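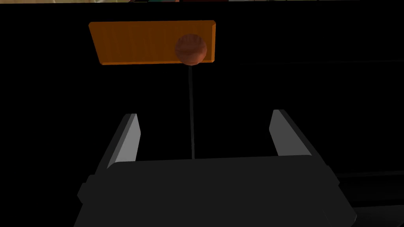
Urs Rüegg asked on the sheet last time whether we need a full check when the arm is only running in the simulator. Yes, we do. The same program goes onto the real arm the same afternoon.

Santhorpe Robotics Club - pre-run checklist
Task: ball and board
Date: 21/08/2019

Simulator
Gripper starts with fingers open - OK
Fingers clear of rod and ball at start - OK
Board and ball load in the right place - OK
Speed limit set to 30 per cent - OK, was at 600 mm/s when opened, please put it back after testing
Run log saved - OK, run 532

Real arm (Tellano bench)
Emergency stop pressed and reset - OK
Guard door switch - FAIL. Arm still moves with the door ajar. Not to be used until fixed.
Cable from wrist to base - worn near the second clamp, taped in May, needs replacing
Base bolts tight - OK
Floor inside the line clear - two bags moved

People
Safety glasses - one pair short
One person at the stop button for every run - agreed

Comments
Simulator work can carry on. No runs on the bench until the door switch is changed and the check is done again. Spare switch is in the Fivport box, part 739.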